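Kusa Hand Gripper – Questions About the Jaw Offset Fault

Last changed in May. Please read this page before you write to us. If your question is not answered, the address for support is in your delivery papers.

What is the fault?

The Kusa hand gripper measures how far its jaws are open and saves this value together with the camera picture. In some units the measured value moves slowly away from the true one during use. The jaws can be open and the file says they are nearly closed, or the opposite. The person who holds the tool feels nothing unusual, because the trigger and the jaws work as before. Only the number is wrong.

How did you find it?

We did not find it in our own tests, and we are sorry for this. Gaurav Bhatia from the Sisodia workshop reported that a Vinby arm, trained on recordings from two of our hand grippers, pressed much too hard on small objects. It cracked the shell of a plastic timer and later bent the frame of a pair of glasses. First we looked for the reason in the arm and lost a good deal of time with that. Then he measured the jaws with a caliper and compared the result with the files, and the difference was clear.

Was somebody hurt?

One operator at Sisodia had a finger pinched when he took an object from the arm while it was still moving. He had a bruise and was back at work the same afternoon. We treat this as a safety matter all the same. The arm closed on the object earlier than he expected, and the wrong values were a part of that.

What is the cause?

A small magnet sits on the shaft that moves both jaws, and a sensor reads its angle. The magnet is glued. In the affected units the glue was not fully hardened when the housing was closed, so the magnet can turn a little on the shaft each time the jaws are closed with force. One closing makes almost no difference. After 100 hard closings the value can be wrong enough to matter for thin or fragile objects.

Which units are affected?

All units with a serial number from 3344 upward that have no green dot inside the battery cover. Units with lower numbers were glued with another product and we have not seen the fault in them. If the number cannot be read any more, please treat your unit as affected.

May I continue to record?

Yes, if you check the zero before and after each session. Please do not use recordings without this check to train an arm that works near people. For a demonstration where no arm will be trained, you can use the gripper as usual.

How do I check the zero?

1. Switch the gripper on and wait until the light is steady.
2. Close the jaws completely with nothing between them. Do not squeeze further.
3. Read the opening value in the Hurby program, page "Live".
4. Open the jaws completely and read again.
5. Repeat both readings once. Write them down with the time.

If the closed value is higher than 200 counts, or if the two closed readings are different from each other by more than that, stop and send the unit to us. A smaller value can be corrected with "Set zero" in the same page.

I pressed "Set zero" and the value is good now. Is the unit repaired?

No. The magnet can still turn. "Set zero" is a correction for this moment only – please repeat the check after the session, also when everything looked normal.

What about the recordings I already have?

Hurby has a function named "Compare jaws". It takes the opening from the camera picture, where the two contact pads can be seen, and compares it with the saved number. Files with a large difference are put in a separate folder. Nothing is deleted. At Sisodia the function marked 587 recordings, and after looking at them by hand they kept a part of these with corrected values and removed the rest.

The function has limits. It needs to see the inner side of both pads, so it gives no result when a large object hides one of them. Very dark recordings are also skipped. Skipped files are listed in the report, and we ask you not to read "skipped" as "good".

My arm was already trained with wrong values. What should I do?

Please take the trained model out of use until the recordings are checked. It does not help to lower the closing force in the arm only, because the model may also close too early or in the wrong place. We tried this with the Vinby arm and it dropped objects that it had crushed before. Train again with the checked files. Until you have tested the new model, keep the speed low, keep hands out of the reach of the arm, and have a second person at the stop button.

Who pays for the repair?

We do, including the shipping in both directions. The magnet is replaced and fixed with a screw clamp in place of glue. Repaired units get the green dot inside the battery cover. Fitzgerald Achterberg does the repairs and will write to you when your unit arrives. Please do not open the housing yourself, the sensor board is easy to damage.

Can I get another gripper for the waiting time?

We have a few to lend. Sites where an arm works together with people come first. Please say in your message if this is your case.

Which object should I use for a test recording after the repair? 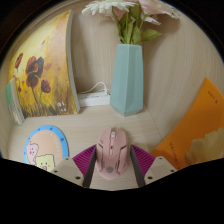 The test recording should show if the saved opening follows the jaws on the way in, so please choose something smooth and not too wide, and begin with the jaws open on both sides of it. A computer mouse on a shelf does well. With the pale pink one between the jaws, the dark gray pads on the inner side of the purple inserts stay in view left and right, and "Compare jaws" needs both of them. Close slowly until the pads touch, hold, open again, and do not lift the object in the first recording. Then run the compare function and send us the report with your serial number.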